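Progress report to the Clemmont Fund, August reporting period
Submitted September 5, 2026

**Summary**

The Ikville vehicle repair training program is on schedule. The transmission module opened in August at the Menzies garage, and the second training bay is in use. Spending is within the approved budget.

**Work completed**

- Trainees logged 175 hours on brake and suspension work.
- The used two-post lift passed its safety inspection.
- We replaced the old scan tool and updated the repair manuals.
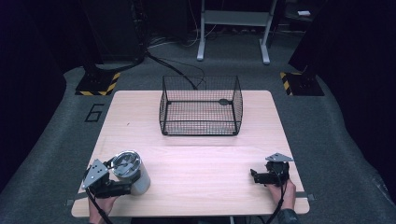
The Listivport site is behind. The landlord has not signed off on the new floor drain, and we can't move the alignment rack until that is done. We expect to lose 2 weeks. Classes there will start with oil service and tire rotation, which don't need the rack.

**Spending**

| Item | Amount |
|---|---|
| Parts and fluids | $3,000 |
| Lift inspection and repair | $1,000 |

Parts cost more than planned after two donated gearboxes had to be rebuilt before trainees could use them. We covered the difference from the tool line.
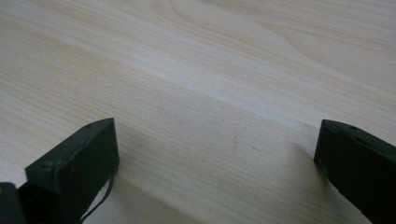 *Dark gripper fingers over a pale wooden tabletop.*

**Next period**

Finish the transmission module, start road testing at Ikville, and get a firm date from the Listivport landlord. We are also asking to move the unspent towing money into parts. A revised budget sheet is attached for approval.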